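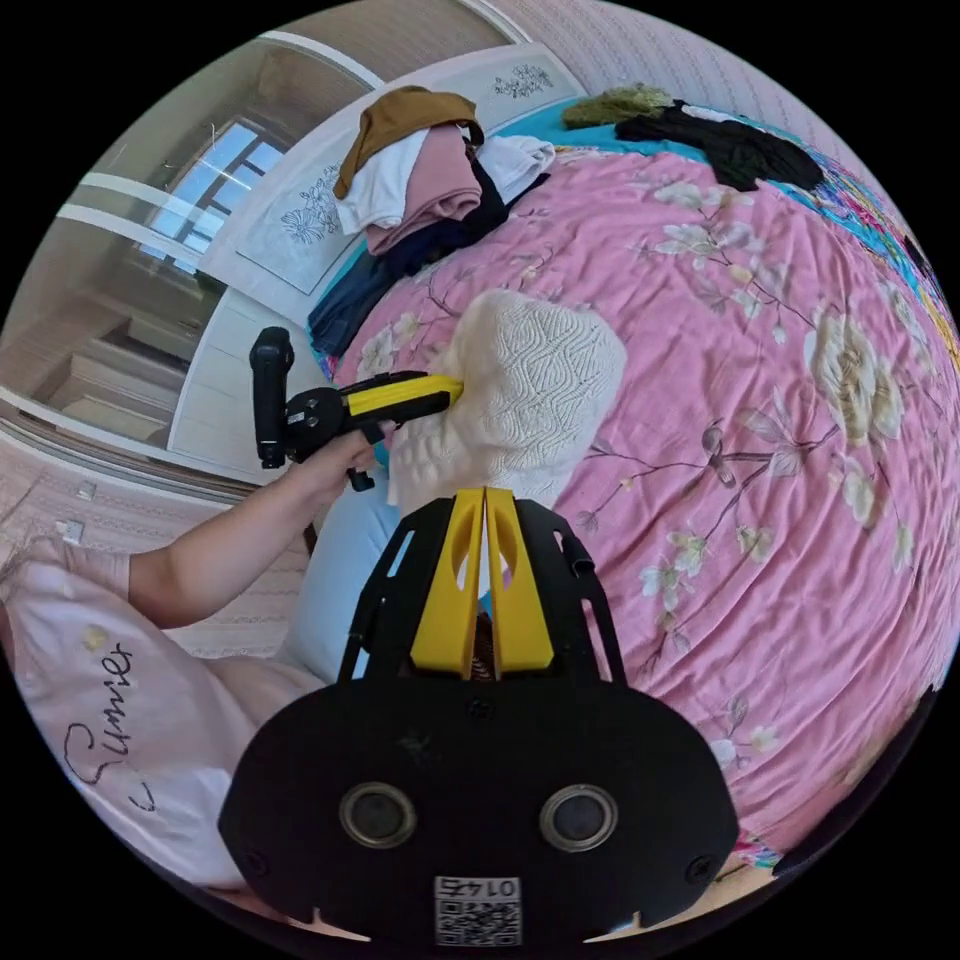

Two handheld grippers over a pink flowered bedspread, one pressed into a white knitted cloth, at the Gratora open day in Javcombe.

I have been to a fair few open days in my time, and I go mostly for the biscuits and the chance to look inside other people's buildings, so I can't pretend I set off for Javcombe in May with any great scientific purpose. Gratora had opened its doors for the afternoon, my neighbour couldn't use her ticket, and off I went on the bus (33 minutes, if you're wondering, and a very pretty ride once you're past the quarry).

I had expected glass boxes and things that dance. What we got was a bedroom, with a proper bed and a heap of clothes up by the headboard much like the one I'd left at home, and a patient young person going at the laundry with a yellow gripper in each hand. The idea is that a person does the job first, holding the tools, and the recordings are used to teach the robot later on. Four of us at a time were let in to watch, and I stayed for two turns, which I don't think was strictly allowed!

Now, I know what people say, because I heard them saying it in the tea queue. All that money and cleverness, and for what, folding a cardigan? A gentleman behind me said they ought to be curing something. Well, I folded for a household of six for the best part of my life, and I should like to put in a word for the cardigan. Knitted things are awkward. They stretch and they slump, and your hands know what to do about it long before you could explain it to anybody. I found it rather moving to see that sort of knowing taken seriously, and written down after a fashion.

I do have a grumble. The leaflet said they hoped to gather 2000 folds, and I would dearly like to know whose. My mother did her towels in thirds and my mother-in-law thought that was slovenly, and a machine brought up on one tidy way of doing things is going to cause trouble in a good many airing cupboards. When I asked, I was told it was a very good question, and then the bell went for the next group. I hope they ask in some older people, with stiff fingers and firm opinions. I've put my name on the list for the next one.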